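COMMUNIQUÉ DE PRESSE

Parix, le 1er février 2020

Tri des petits déchets et rangement au sol : Motelik publie son référentiel d'entretien pour les salles partagées carrelées

La société Motelik, spécialisée dans l'organisation de l'entretien des locaux à usage collectif, annonce la publication de la version 2 de son référentiel « Garba ». Le document fixe la méthode de débarrassage des tables, de tri des petits déchets et de rangement du mobilier léger dans les salles à sol carrelé. Il s'adresse aux gestionnaires de salles associatives, aux ateliers partagés et aux entreprises de propreté qui interviennent pour leur compte.

Périmètre

Le référentiel couvre les salles occupées successivement par plusieurs groupes dans une même journée. Il traite des opérations effectuées entre deux occupations, à l'exclusion du nettoyage de fond, du traitement des vitrages et de l'entretien des sanitaires, qui relèvent de cahiers des charges distincts. La version précédente se limitait aux plans de travail. Le sol et ses abords y sont désormais intégrés.

La mise au point s'appuie sur 2 486 relevés d'intervention saisis par les agents de Motelik. Chaque relevé consigne l'état de la table à l'arrivée, l'état du sol, la durée de l'intervention et les écarts par rapport au mode opératoire. Les relevés incomplets ont été écartés avant analyse.

Débarrassage des tables

Le mode opératoire distingue trois opérations : regroupement, séparation, évacuation. Le regroupement consiste à ramener les éléments épars vers le milieu du plateau, sans les empiler. La séparation s'effectue ensuite sur place, matière par matière. Les papiers froissés et les morceaux de carton déchiré sont fréquemment mêlés ; ils doivent être séparés avant l'évacuation, le papier souillé ne suivant pas la filière du carton propre. Les emballages imprimés, posés à plat, sont contrôlés individuellement : un sachet fermé ou partiellement rempli n'est pas considéré comme un déchet et rejoint le bac des objets trouvés.

Les pièces de petite taille sont ramassées en dernier, à la main, et jamais par balayage vers le bord du plateau. Sur sol dur, un bouchon ou une bille qui tombe roule sous le mobilier et impose une reprise. Le plateau est essuyé une fois l'évacuation achevée, dans le sens de la longueur, en partant du côté opposé à la porte.

Un plateau clair est recommandé pour les salles neuves. Il facilite le repérage des résidus, à l'exception des papiers blancs, pour lesquels un second passage visuel est demandé à l'agent.

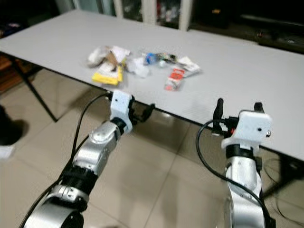 Rangement au sol

La seconde partie du référentiel concerne les abords : chaises pliantes, étagères basses, cartons en attente. Le principe retenu est celui du dégagement des joints. Le mobilier léger est aligné sur le carrelage de façon que l'agent puisse passer le balai à plat sans déplacer plus d'une pièce à la fois.

Pour les étagères à chaussures, Motelik préconise des modèles à lattes ajourées, sur pieds courts. La poussière traverse les niveaux et se récupère au sol, sous la tablette inférieure. Les modèles pleins, plus simples à essuyer, ont été jugés moins adaptés aux salles où l'on se déchausse, l'air y circulant mal entre les paires. Le bois brut est admis, sous réserve d'un nettoyage à sec ou au chiffon à peine humide ; l'application de détergent est proscrite.

Les tiges et baguettes non fixées font l'objet d'une consigne particulière. Elles sont liées ou remises au gestionnaire. Une tige isolée laissée sur une tablette est signalée dans le relevé, sans être jetée : il peut s'agir d'une pièce de montage. Les cartons sont stockés derrière le mobilier bas ou contre le mur, impression visible, afin que leur contenu puisse être identifié sans ouverture. Les chaises restées dépliées sont repliées en fin de journée seulement.
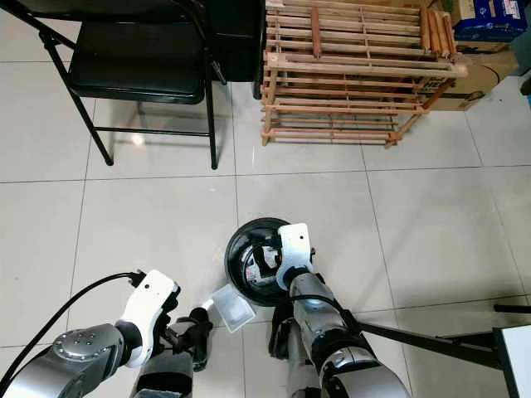

Chaise pliante noire, étagère à chaussures en bois clair et cartons sur sol carrelé.

Essais et résultats

La version 2 a été éprouvée dans des salles de configuration comparable, sur un total de 102 interventions suivies par la responsable des méthodes, Manee Ongart. La durée de débarrassage d'une table a diminué de près de deux minutes par rapport à l'ancien mode opératoire. Aucun gain n'a été mesuré sur la partie sol, dont la durée dépend surtout de la quantité de cartons présents.

« Le ramassage des petites pièces en dernier a été le point le plus discuté avec les équipes. Les relevés montrent moins de reprises sous le mobilier, nous avons donc maintenu la consigne », indique Manee Ongart.

Kelechi Okeke, directeur des opérations de Motelik, précise que le référentiel n'impose aucun matériel : « Les gestionnaires conservent leurs tables, leurs chaises et leurs étagères. Les préconisations de mobilier ne s'appliquent qu'en cas de remplacement. »

Produits compatibles

Le chiffon de microfibre Humilix, utilisé pendant les essais, figure en annexe avec son taux d'humidification. Tout textile de grammage équivalent peut lui être substitué.

Disponibilité

Le référentiel Garba version 2 est disponible sur demande auprès de Motelik, en version imprimée ou numérique. Les sessions de prise en main destinées aux entreprises de propreté débuteront en avril, dans les locaux de la société à Parix. La version précédente reste applicable aux contrats en cours jusqu'à leur renouvellement.

Contact presse
Motelik, service communication, Parix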